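Washing feather and fibre fillings at home

The March issue carried a short note on cushion and pillow fillings, and several readers asked for the washing figures behind it. Natusport supplied us with two sets of inner pads, one filled with hollow polyester fibre and one with duck feather. Each pad weighed 624 g dry. All were washed at 40 degrees on a gentle cycle with half the usual dose of liquid detergent, then spun at low speed.

After the spin, the fibre pads held 135 g of water and the feather pads held 414 g. The difference matters mainly for drying time. A fibre pad on a flat rack in a heated room was back to its dry weight in 17 hours. Feather pads needed a tumble dryer on low heat, with a pause every half hour to break up clumps by hand. 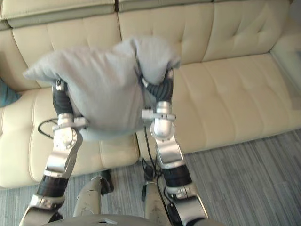

Loss of height was measured under a flat plate before washing and again after the fifth wash. Fibre pads lost more height than feather pads, and most of that loss came in the first two washes. Feather pads recovered well once fully dry – a pad put away damp in the middle did not, and it also kept a smell.

Outer covers should be washed separately and turned inside out. Close the zip first. Check the care label before using any of these settings, as some pads have a cotton case that shrinks at 40 degrees.

Results for the Lokedex foam-core pads will follow in the next issue.

Filed under: Home textiles / Care and cleaning

Comments

Drindach: Did you use dryer balls with the feather ones?

Aoki: Mine took two full days on a rack. The room was unheated, so that may explain it.

padded_cell: What spin speed is "low"? My machine starts at 600.

Recent items
Removing pilling from wool throws
Zip repairs without a machine
Storing spare bedding over summer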